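Kustolik quarterly results tracker: two months in

I follow media and broadcasting stocks as a hobby, mostly small companies with patchy investor pages, and Kustolik has made earnings season fun again. I started my subscription in May and I'm still finding things I like!

The main draw is the segment view. Pick a broadcaster, say Troncoso, and you get advertising and subscription revenue side by side for the last 8 quarters, with one-off items pulled out into their own row (bless whoever thought of that). I used to build this by hand in a spreadsheet, and it ate a whole evening per company.

Coverage runs to 3,000 listed companies. Alerts reached me within 10 minutes of a filing every time I checked, and each figure links back to the page of the report it came from. Restated numbers get a small flag too, which saved me from a silly margin comparison on Zultstead last quarter.

Gripes? The export only does 2 formats, and the phone app squeezes wide tables until the column heads overlap. Search is also fussy about old company names.

I'd still renew tomorrow. If you read results for pleasure, or something close to it, give the trial a go on a company you already know well. 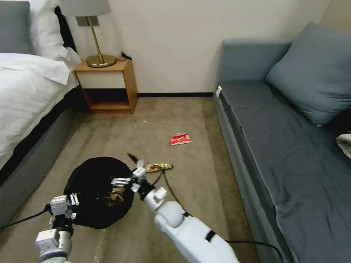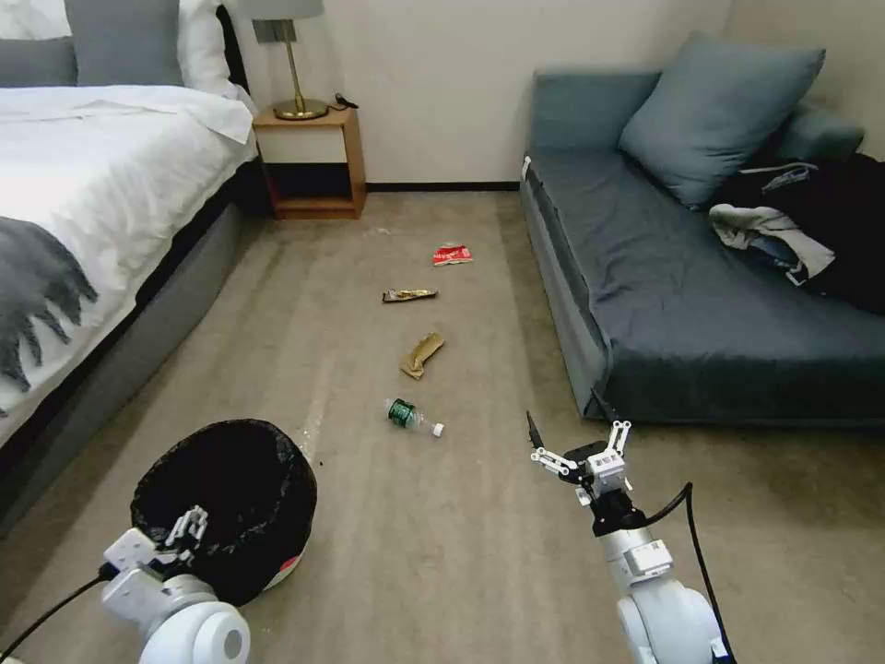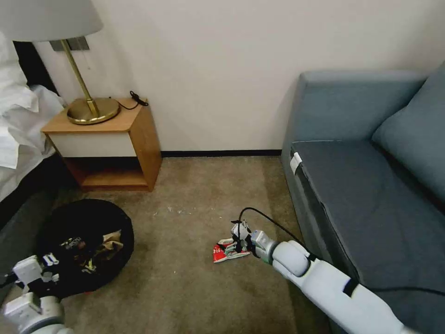
Bedside lamp and nightstand. Review by Ellen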